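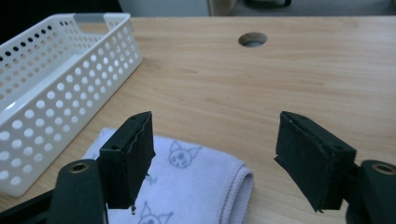 DROSTAVCOMBE, May — The white plastic basket with the round holes has reached the offices of Drostavcombe, and it has brought a slogan with it. Flarnent, a home goods company that until last year sold mostly shower caddies, is pitching what it calls the One Basket Desk, a plan under which everything an office worker keeps on a shared table goes into a single shallow basket at the end of the day. A small cloth goes with it, for wiping the table down.

The starter pack costs $699 and covers 4 desks. For that, a business gets the baskets, the cloths, a set of printed cards and a 4-week "reset" schedule sent by email. Flarnent says 600 packs have been ordered so far. It would not say how many of those were paid for at full price, or how many went out as trial packs, which the company also offers.

Take away the cards and the emails and the customer is left with a basket and a cloth. Perforated baskets of this general type are sold in most discount stores in town. Asked what sets its own apart, Flarnent pointed to the shallow sides, which it says keep people from piling things up. That may be so. Shallow sides also mean less room, and a worker with a lunch box, a pair of headphones and a sweater will fill one fast.

The cloths are the part people seem to like. One on a pale wood desk this month was a soft lavender-white thing, folded over, with little gray line drawings of a cat-like character on it. It is a cheerful object to find next to a cable hole. Whether it makes anyone wipe a desk more often is another matter, and the company has no numbers on that.

Tello, a bookkeeping firm on the second floor of the old mill building, signed up in the winter after moving to shared desks. The office manager there said the tables do look better by 6 p.m. than they used to. She also said the staff had been told to clear them by 6 p.m. in the same memo that announced the baskets, so it is hard to know which one did the work. Two people have gone back to using a drawer.

Nimulov, which runs rented workspaces near the bus station, looked at the plan and passed. A manager said the company already asks members to take their belongings home and saw no reason to buy containers for the things they leave behind. "We have a lost property shelf," the manager said. "It's full."

Flarnent's own brochure promises "calmer mornings" and "a desk that greets you." It cites a customer survey for both claims. The survey was sent only to businesses that had finished the schedule, and the company declined to share the questions — or the number of replies.

A larger pack with lids is planned for the fall. The price has not been set. Businesses that already bought the starter pack will have to order the lids separately.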